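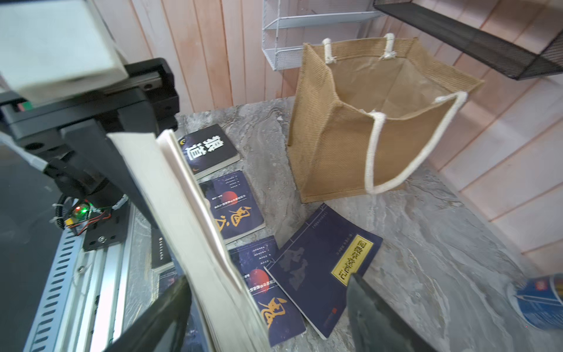

Chore Watch: Books Into a Bag

Packing books is a poor demo and a good test. It takes no strength to speak of, it needs no tools, and any ten-year-old can do it while talking about something else. It also combines three problems that factory automation has spent decades avoiding: objects lying in a heap, objects that change shape when held, and a container with soft walls. In this issue we look at where two-finger grippers stand on the job, and what a shop owner should ask before paying for one.

Start with the pick. A paperback flat on a hard counter offers a gripper almost nothing to hold. The thickness is the only dimension that fits between the fingers, and the lower cover is pressed against the countertop. A person slides the book to the edge of the table, or lifts a corner with a fingernail, without noticing the step. A rigid flat finger has no fingernail. The usual machine answers are a suction cup, a thin wedge on one finger, or a push against something heavy until the book tilts. Suction is the warehouse favorite and works well on coated covers. It works less well on cloth bindings, and on paperbacks it tends to lift the front cover and leave the rest of the book behind.

Overlap makes the pick harder. When one cover lies partly across another, a camera has to decide where the first book ends, and dark covers with similar artwork give it little to go on. Volumes from the same series are the worst case. Khondokar, whose picking software is used in the tests below, treats any two touching books of the same color as one object until one of them has been nudged. The nudge costs time, but it is cheaper than a bad grasp.

Then there is the hold. A closed book is not a block. Squeeze it across the covers near the spine and it behaves. Squeeze it near the open side, or tilt it steeply, and the pages fan. Once they fan, the outer shape no longer matches the shape the software planned for, and the book may not fit an opening it would have cleared a second earlier. Gripping harder helps up to a point, after which the covers crease. Obaidul Rathnayake, who runs the handling bench at Wasard, sets the limit by looking at returned stock. "If I can see where the fingers were, the customer can too," he told us. His bench now caps finger force for paperbacks well below the value used for boxed goods and accepts more drops in exchange.

The last step is the bag. Most published work on packing uses a rigid bin, and for good reason: a bin stays put. A fabric tote leans, and its rim moves when touched. Rope handles stand up over the opening or fall across it depending on how the bag was set down. A wrist camera helps with the approach, but a large book held in front of the lens can hide much of the target at the moment it is needed. The Wasard bench records the bag position before each pick and goes in partly from memory. If the bag has shifted, the book lands on the rim.

We asked for numbers. In the August series the bench ran 400 book transfers into soft bags, on a counter, with no fixture holding the bag. Of these, 224 finished with the book inside and undamaged on the first attempt. The most common failure was the initial pick, followed by contact with the rim or a handle. Drops in midair were rare. With the bag clipped open to a wire frame, results improved enough that Rathnayake no longer considers the soft bag a reasonable starting point for a paying customer. He has kept it as a research case.

Speed is the other half. A full transfer took about 2 minutes at the settings used, most of it spent looking and replanning. A clerk packs a bag in a fraction of that, and turns the large books spine down without being told. Ordering is a separate problem which the bench has not attempted: heavy books first, small ones in the gaps, nothing bent by what goes on top.

Radomir Janevski sees the same gap from the buying side. He manages the packing room at Urkska, a mail-order bookseller that ships up to 2000 parcels in a busy week, and he has sat through several vendor visits. His standard request is that the vendor let him place the books. "They put them down spread out, spines all the same way. I put them down the way they come off the cart." One vendor, Trorura, agreed to this and completed a little under half the bag. Janevski regards that as the most useful visit he has had, and did not place an order.

Readers considering a trial should ask for the following.

Mixed stock, set down by your own staff, with overlap allowed.
The bag or box you really use, unclipped.
Damage counted as failure, including creased covers and bent corners.
Time measured from the first book to the last, with human resets included.
The first-attempt rate reported separately from the rate after retries.

Our rating for this chore is unchanged. For single boxed items into a rigid carton, machines are ready and have been for some time. For loose books into a fixed, open container, they are close enough to justify a trial if labor is short and speed is not critical. For loose books into a soft bag on an ordinary counter – the household version of the job – they are not ready. The arm can manage the motion. The grasp and the bag are where the work remains.

Wasard plans a second series with a thin wedge fitted to one finger and the same force limit. We have asked for the failures along with the totals and will print both. The next chore in this column is folding dish towels.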